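# Unit 4: Action Chunking and Control Rate

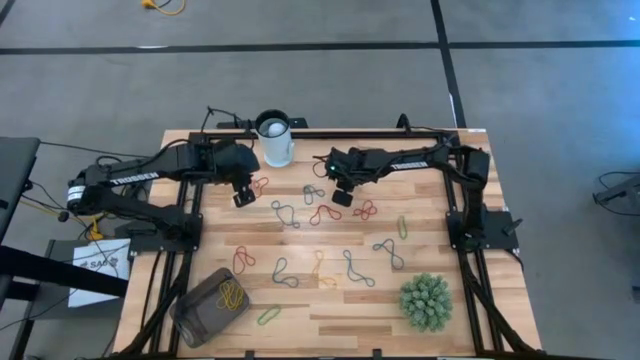 *Fig. 4.1. Head view, two-arm station, rubber bands on the tabletop.*

The Pamlow controller runs at 50 Hz. The policy returns a chunk of 100 joint targets per call, so one chunk covers 2000 ms.

- Both arms share one action vector. Do not split it by arm before normalization.
- Thin, twisted bands lose detail when the image is downsampled. Check the resized input -- not the raw stream -- before blaming the planner.
- Overlapping chunks are averaged per time step. Older predictions get the lower weight.

**Lab task.** Replan every 18 steps and log the joint error at each chunk boundary. Repeat with averaging off. Plot both runs on the same axes.

Reading: Wernum tooling guide, section on timestamps.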